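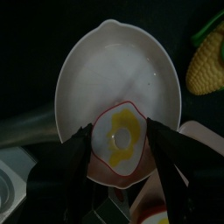 Toy frying pan with a pouring spout.

Wash Play Kitchen Pieces Before You Pass Them On

I love this job! It takes one sink, one old toothbrush and maybe a podcast. Last September I did over 400 little pieces for the Verstead toy swap and I'd happily do it again.

1. Pull out anything with batteries or paper stickers. Those get a damp cloth only.

2. Fill the sink with warm water and a squirt of dish soap. Soak the plastic pieces for 9 minutes (I set a timer, or I forget).

3. Scrub the seams and rims with the toothbrush. Old play dough loves to hide there!

4. Rinse, shake and leave everything on a towel overnight.

5. Bag by set and label the bag.

Crayon marks? Try a dab of baking soda paste first.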